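Submitting a short film to more than one festival

Posted by Mokwood
Sep 5, 2020

Our student film society has completed a short drama and wishes to enter it in the Clurero Short Film Festival. The rules state that entries must be "unreleased." The film was shown once on campus to 60 guests, and a trailer has been online since December. Does either of these count as a release? We would also like to know whether the same film may be sent to a second festival while the first decision is pending.

Trutedari

A private campus showing is not normally treated as a release, provided that no tickets were sold and the full film was not placed online. A trailer is generally acceptable. The submitting party should nevertheless write to the festival office before paying the entry fee and keep the reply on file.
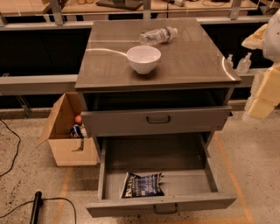

Bowl and bottle on a gray two-drawer cabinet.

Entering 2 festivals at once is permitted unless the rules of either one require a first showing. Where such a rule exists, the society must notify the other festival promptly upon acceptance. Please also confirm that the music license covers festival use. Many student licenses cover classroom showings only, and an entry may be withdrawn on that basis after selection.

Luo

We entered with a film that had 400 views on a public page and it was accepted. I believe the limit was 2,000 at that time, but the rules may have changed. Check the current form. Subtitles were required as a separate file.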